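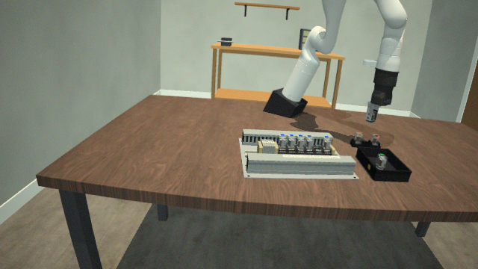
**Figure 5.** Rendered room with a dark brown, wood-grain table.

## 4. What people told me about their tables

I went into this part of the study thinking I'd be writing about food. The interview sheet was all about food, after all: who cooks, who eats first, what gets served when there are guests. But by the second house in Monham I had pages of notes about tables and hardly a word about soup, so I gave in and let people talk.

I spoke to 30 households between Monham and Cumora, nearly all of them in their own kitchens (Parviz Ebrahimi did the Cumora ones with me, and his notes are far tidier than mine). I asked everyone the same opening question — where do you sit, and has it always been there? Most people laughed. Then they answered at great length!

The word that kept coming up was "proper". A proper table was big, dark and heavy, and it lived in a room you didn't use much. Aitana Sarmiento, 64, grew up with one in Pravard and was allowed to sit at it at New Year and after funerals. Everything else, homework and peas and arguments, happened at a small folding thing by the cooker. She has the big one now and does her ironing on it, and she told me she still feels a bit guilty when she puts the iron down.

I heard versions of this in 9 other homes. The good table gets handed down, it's too large for wherever it ends up, and the family slowly loses its fear of it. Demetrio Montes had sawn a strip off his so that the door would open. His sister hasn't forgiven him (I met her too, and no, she really hasn't).

Koutsoukos and I disagree a little about what to make of all this. Kyriaki reads the good table as a way of keeping children in their place, and there's plenty in her Stoyanova interviews to back her up. I'm less sure. The people I met did remember being told off, but they also remembered being let in: the first time they were given a chair at the long side, or poured a thimble of something by an uncle. Esperanza Pastor could still tell me which chair it was.

One thing I didn't ask, and wish I had, was what happened to the seats of people who had died or moved away. It came up on its own in five of the interviews, always near the end, when I'd already put my pen down. In two of those homes the place was left empty for a year. In the other three somebody moved up straight away, usually the eldest, and it seems there was no discussion at all. I come back to this in Section 6, with the June visits.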